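Wednesday, bench 2, Nevar two-arm rig

Carrying on with the finger comparison for cloth. The Ollovar fingers have been on both sides since the morning and the Fluvow set is back in its box until I have enough runs to set against it. Controller is the same Ayaaba build as last time, no changes to gains.

Grip force limit left at 18 N. Tried 4 N first thing on spare cotton and it let go whenever the arm sped up, so no point logging more there. The step count at full open reads 2220 on the left and drifts by a few between homings. Right is steady. Suspect the left coupling – will check the grub screw before blaming the encoder.

Points to settle:
Approach angle. The tips are rounded, so coming straight down on a flat layer mostly pushes it along. Tilting the wrist by around 2 degrees made no difference I could measure. Need to try a much larger tilt.
Single layer against double. Thin jersey doubles up easily and the jaw gap reading alone does not tell the two apart.
Wrist cameras. Exposure is locked on both. Pale cloth on a pale background is the hard case for the segmenter, dark cloth much less so. Head camera still clips on the white housings, so exposure there should come down a step before the next set.

Lag between the head stream and the wrist streams not yet measured. Do this before comparing any timings – last month's figures are not to be trusted for that reason.

Fluvow fingers go on next, same garments, same force limit.

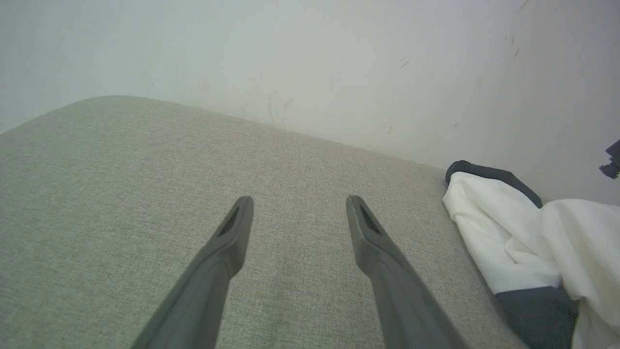
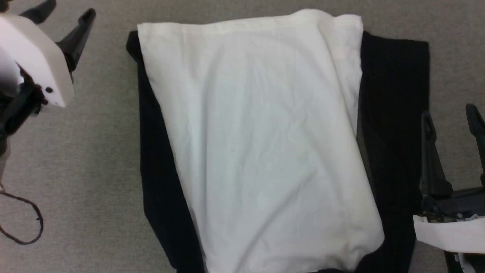
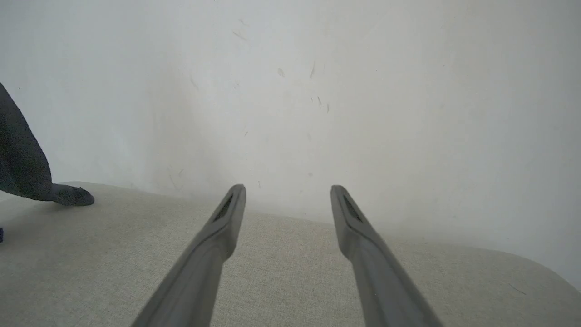
Wrist, head and wrist cameras, in that order. Fingers open in all three.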